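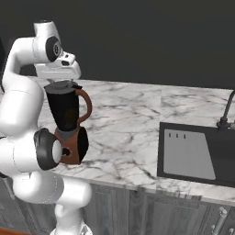 Imelda pregunta por qué el codo se dobla hacia un solo lado y, en cambio, el hombro puede dar casi la vuelta entera. Es una buena pregunta, y para contestarla hay que hablar de las articulaciones.

Una articulación es el lugar donde se juntan dos huesos. Los huesos son duros y no se pueden doblar. Si tuvieras un solo hueso desde el hombro hasta la mano, no podrías rascarte la nariz ni llevarte la cuchara a la boca. Prueba a comer un yogur con el brazo estirado y verás lo difícil que es.

La bisagra

El codo funciona como la bisagra de una puerta. Se abre y se cierra, y poco más. En el codo se encuentran tres huesos: el húmero, que es el del brazo, y el cúbito y el radio, que son los del antebrazo. El extremo del cúbito tiene forma de gancho y encaja en el húmero. Cuando estiras el brazo del todo, ese gancho hace tope. La rodilla también es una bisagra, aunque mucho más grande, y se dobla hacia atrás.

La bola

El hombro es distinto. La parte de arriba del húmero es redonda, como una pelota partida por la mitad, y se apoya en un hueco poco profundo del omóplato. Una bola puede girar en muchas direcciones. Por eso puedes levantar el brazo, bajarlo, llevarlo hacia atrás y hacer círculos grandes. La cadera también tiene una bola, pero su hueco es más hondo. Se mueve menos que el hombro y a cambio es más difícil que se salga de su sitio.

El giro

Pon el antebrazo sobre la mesa con la palma hacia arriba. Ahora dale la vuelta a la mano sin mover el codo. Lo que ha pasado es que el radio ha cruzado por encima del cúbito. Con ese movimiento giras una llave o abres un bote de mermelada. En el cuello hay otro giro parecido: las dos primeras vértebras te dejan decir que no con la cabeza.

¿Por qué no rozan los huesos?

En las articulaciones que se mueven mucho, las puntas de los huesos están cubiertas de cartílago, un material liso y resbaladizo. Entre los dos cartílagos hay un líquido espeso, el líquido sinovial, que hace el mismo trabajo que el aceite en la cadena de una bicicleta. Alrededor están los ligamentos, unas cintas fuertes que atan un hueso a otro. Si el pie se tuerce y una de esas cintas se estira demasiado o se rompe un poco, tenemos un esguince.

Los huesos tampoco se mueven solos. Tiran de ellos los músculos, y los músculos solo saben tirar, no empujar. Para doblar el codo se encoge el bíceps, que está delante. Para estirarlo se encoge el tríceps, que está detrás. Pon una mano sobre el otro brazo mientras lo doblas y notarás que el bíceps se pone duro.

También hay articulaciones que no se mueven apenas. Los huesos del cráneo de un adulto están unidos por líneas en zigzag que se llaman suturas —protegen el cerebro, así que conviene que estén quietas—.

Para probar en casa

Pide a alguien que te sujete los dos pulgares a las palmas con cinta de papel, sin apretar. Después intenta abrocharte un botón, coger una moneda y escribir tu nombre. La articulación que hay en la base del pulgar tiene forma de silla de montar y permite que el dedo se ponga frente a los demás. Apunta qué tarea te ha costado más y luego quítate la cinta.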